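Live Sound Engineer / Stage Technician — Stikero (Orthorpe)

Stikero is a 575-capacity music venue in Orthorpe. The main room runs touring and local bands, mostly rock, punk and indie, with a smaller bar stage for acoustic sets and label nights. We are hiring one live sound engineer to cover front of house, monitors and general stage work. The position is part time to start, with the option to move to full time after the fall season.

The post opens in August. Applications close at the end of July.

The room

The main stage is 24 feet wide and 16 feet deep with a drum riser at center. House PA is a flown two-way system with ground-stacked subs, tuned for the room and locked at the processor. Front of house is a 32-channel digital console with a digital snake to stage left. There are six monitor mixes on wedges and two on wired in-ears. Most monitor mixes are run from front of house. Touring acts who bring a monitor engineer get a split at stage left.

The bar stage has a 16-channel rack mixer controlled from a tablet. Capacity there is 80.

Multitrack recording is available to any band on the bill at no charge. Files are recorded at 48 kHz, 24-bit, and handed over the same night on the band's own drive.

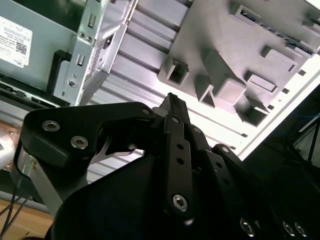 Duties

- Advance each show with the tour manager or band: input list, stage plot, backline, set times.
- Load-in, line check and sound check. Typical load-in is 3:30 p.m., doors at 7 p.m.
- Mix support acts, and headliners who arrive without an engineer.
- Patch and assist visiting engineers.
- Run changeovers to the posted schedule. The standard changeover is 20 minutes.
- Keep the levels inside the limits in our license and log the reading for each set.
- Start, check and stop multitrack recordings.
- Test and repair XLR, jack and speaker cable between shows.
- Keep the mic locker inventory current. It lists 243 items, including stands and DI boxes.

Requirements

- Two years mixing live bands in rooms of 200 or more.
- Working knowledge of at least one current digital console family. Tell us which one.
- Able to ring out wedges quickly and without a graphic display.
- Able to read an input list and patch from it without supervision.
- Comfortable with basic computer work: audio drivers, disk formatting, swapping a drive or a memory module.
- Able to lift 50 pounds and work from a ladder.
- Hearing protection is required on shift. Molded plugs are reimbursed after the first month.

Useful but not required: soldering, basic lighting, a driver's license, experience with wireless coordination.

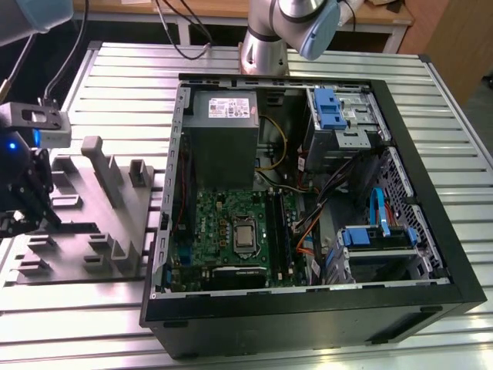
Desktop tower with the side panel off

Hours and pay

Expect three or four shifts a week, mostly evenings and weekends. A show shift is eight hours and pays $284. Time past the eighth hour is paid at one and a half times the hourly equivalent. Maintenance days are shorter, start at 11 a.m. and are paid by the hour at the same base rate. Schedules go out four weeks ahead. Late additions are offered to the whole crew and can be refused.

We booked over 150 shows last year. The calendar is thin in January and for part of the summer, so the part-time post should not be read as a guaranteed weekly income in those weeks.

Shifts may include our sister room in Kelalthorpe — same console family, smaller stage, no flown PA. Travel between the two is paid.

How to apply

Send one PDF of no more than two pages to the crew desk at Stikero, with the subject line "Sound / Orthorpe." Include:

- Rooms and tours worked, with dates and your role on each.
- Consoles you can run without a manual.
- Two references, at least one from a band or tour manager.
- Your earliest start date.

Do not send audio links at this stage. Board mixes tell us little about how a room sounded.

Shortlisted applicants will be asked to work one paid trial shift on a three-band bill, shadowed by our current engineer. The trial is paid at the full show rate. Offers are made within two weeks of the last trial shift.

Payroll for both rooms is handled by Bataineh, and contracts are issued under that name.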